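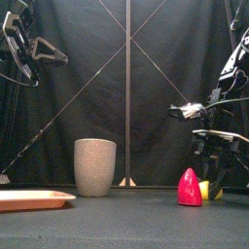

FULLVILLE BRINGS BACK THE MUG DEPOSIT, AND THIS TIME IT MEANS IT

Town council approves a $2 charge for every drink you walk off with

10/22/25 - Fullville will start charging a $2 deposit on every takeout coffee sold downtown, payable in exchange for a sturdy reusable cup that the town would very much like to see again.

The council passed the measure on a 4-3 vote after a meeting that ran well past the hour when anyone should be discussing coffee. It covers 19 businesses between the river and the old Kulgate rail depot, including two gas stations and a bait shop that sells what it describes on its sign as espresso.

Longtime residents will recall that this has been tried. In April the town put 1000 cups into circulation, free of charge, on the theory that people would bring them back out of civic feeling. By the end of summer the return bins held 15 of them, along with a fair amount of mail and one casserole dish. The cups themselves had gone on to fuller lives. They can be seen on porches holding geraniums, in garages holding screws, and on the desks of at least three town departments holding pens.

The town report on the pilot calls the results "instructive."

Under the new rules, a customer pays the deposit at the register and gets it back at any participating counter, provided the cup is empty and in one piece. Chips smaller than a fingernail are allowed. The report does not say whose fingernail. Cups that have been painted, drilled for drainage or monogrammed will be politely declined, and the owner will be considered to have bought a cup.

Washing is the part that ate most of the meeting. Small shops said they had no room for racks of strangers' cups, and the larger ones said they had the room but not the enthusiasm. The compromise is a shared wash station in the back of the Berari bakery on Canal Street, which already runs an industrial dishwasher for most of the night and will be paid by the load. A van will do the rounds before opening. The van has yet to be purchased, though a line in the budget speaks of it warmly.

The cups are coming from Lukoševičius, the pottery at the top of Mill Road, which also made the first batch and has been the only clear winner in this whole business. The new design is a little heavier and comes in a single color that the order form lists as "oatmeal." One council member asked whether the cups could be made less attractive, so that fewer would be kept. The pottery replied in writing that it would not be doing that.

Opponents of the deposit argued that it amounts to a tax on forgetfulness. Supporters did not really disagree. They pointed to the trash cans along Canal Street, which are emptied twice a day on weekends and are still topped by noon with a small pyramid of paper cups, built with some skill by people who can plainly see the thing is full.

Anyone who would rather not take part may bring a cup from home, at no charge, in any condition the barista is willing to touch. Paper cups will stay available on request for hospital patients, marathon runners and customers of the bait shop, which negotiated its own exemption and has not explained it.

And the missing 985? The town is offering an amnesty through the end of next month. Cups from the first round can be dropped in the green bin outside the library, no names taken, and they will be washed and put back to work. Those who turn in a cup get nothing for it, a point the council discussed at length and settled on the grounds that they got the cup for nothing too.

As of Tuesday evening the bin had been out for two days. It contained a sweater.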